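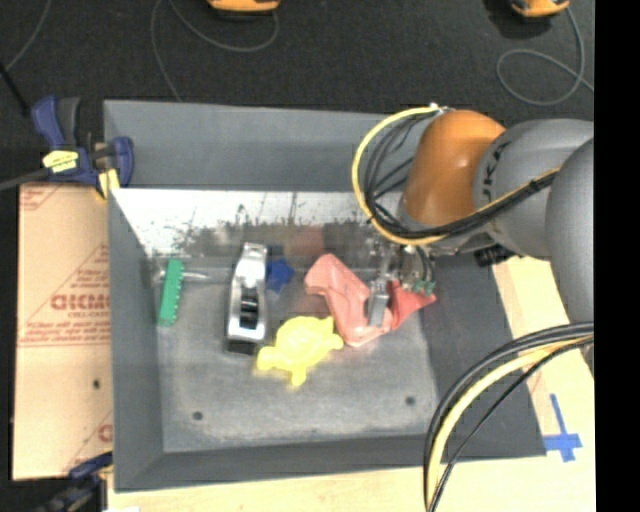
I have now run the Fenville Hill Loop three times and I still can't explain the course to anyone without waving my arms around. My sister asked me last night where exactly she's supposed to stand if she comes to cheer next year, and I got as far as "so you know the feed store" before she gave up on me. Okay, one more try. Look at the yellow hose, the way it swings out to the left, comes down past the bottom of that orange-brown housing and then climbs away to the right. That's the course! Start at the top by the school, big lazy curve out west, down past the foot of the hill, and then up, up, up to the finish. Stand at the bottom of the curve, Jen. I'll be the one who still looks cheerful.

Anyway, race report. I wore number 431 and there were 491 of us signed up, the most they've ever had, and you could feel it at the start. The road by the school is one lane wide with a ditch on each side (I went into the left one in 2019, thank you for remembering, everybody). I lined up near the back on purpose and spent the first mile stuck behind two guys discussing a kitchen remodel. By the time we hit the gravel I knew what both of them thought about soapstone.

The downhill is where I always mess up. I get excited, people come flying past, I go with them, and then my quads are cooked before the climb even starts. Zulkifli Siregar, who coaches our little group and has the patience of a saint, told me to pretend I was carrying a full cup of coffee. I did it for maybe half the hill. Then a kid in basketball shorts went by me and the coffee was all over the road.

So, the climb. It's only the last 400 meters that are truly awful, but the part leading up to them isn't friendly either, and there's a false top near the water tower that gets me every single time. I walked. I'm not embarrassed! Lots of people around me were walking, and the ones who were running weren't going much faster. I had a Zosto gel in my pocket that I'd been saving, salted lime flavor, and I can report that it tastes like a margarita someone left in a car. It did stay down, so I'm giving it a passing grade.

I finished 300th on the nose, which pleased me way more than it should have. Last time I was well behind that, and I had a cold, and it rained, so I'm not sure what it proves. My watch says I was faster on the climb and slower on the descent. Zulkifli looked at the splits and said "hm," and then he asked if there was any soup left.

There was soup, by the way. Lentil, very good, plus those orange slices that only taste right when you're sitting on a curb. The bus back to the parking lot took forever and I fell asleep against the window with my medal in my mouth, according to my teammates, who have a picture.

Next up is the Ngau relay. We need one more person for the third leg, the flat one along the canal, so if you can run four miles and don't mind riding in my car with wet shoes, leave me a comment.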